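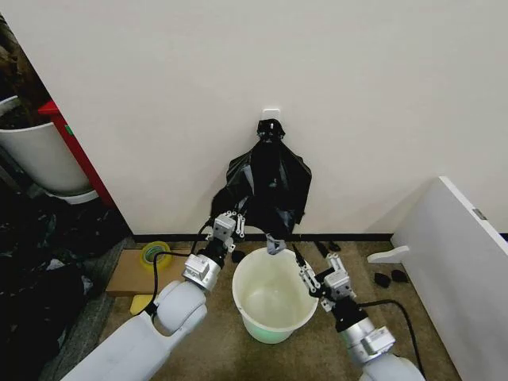
Both arms at the bag station: black bag on the wall hook, bucket on the carpet underneath.

Oct 6, 2021

The hook is the cheap part of this build and it took the most evenings. The plan for the two-arm rig, which I have been calling Porindale since February, is that it should handle a thin plastic bag hung at a fixed height over a bucket. A rigid object stays where the planner thinks it is. A bag moves when a gripper closes near it, and sometimes when a gripper only passes by.

The current layout is a white adhesive hook on the wall with the knot of the bag looped over it. I tried a clamp on a stand first, but the stand walked across the carpet every time an arm pulled. The wall does not walk. Bram Mertens suggested a screw hook; I would like to keep the plaster.

The control side is unchanged from the last post. Each arm runs its own loop, and a small coordinator process called Flaken passes a shared target between them. What changed is the grip logic. The linkage fingers close in parallel, so on film this thin the position reading is almost the same with or without plastic between them. I now read motor current over the last 5 mm of travel and average 50 samples before calling it a grip. A single fold is still marginal. Two folds or more are fine.

Cable routing needs another pass. The black cables have enough slack for the low reach toward the bucket, but with the wrist rolled the right one picks up a twist. I set a software limit on the roll joint and accepted the smaller workspace – it costs me 4 degrees at the far end, outside anything I use.

Run 818 is the first log where the timestamps from both arms agree from start to finish. The earlier drift came from the USB hub, and moving the left controller to its own port fixed it. Anyone who wants the old logs should discard the left-arm times.

Josefien Verbruggen asked in the comments whether the bucket should be fixed down. I have left it free. It is light, and if the right arm hits it I want to see that in the log as a position error and not as a current spike.

Next on the list is a strain relief for the right wrist, then a proper test of the release sequence with a heavier bag.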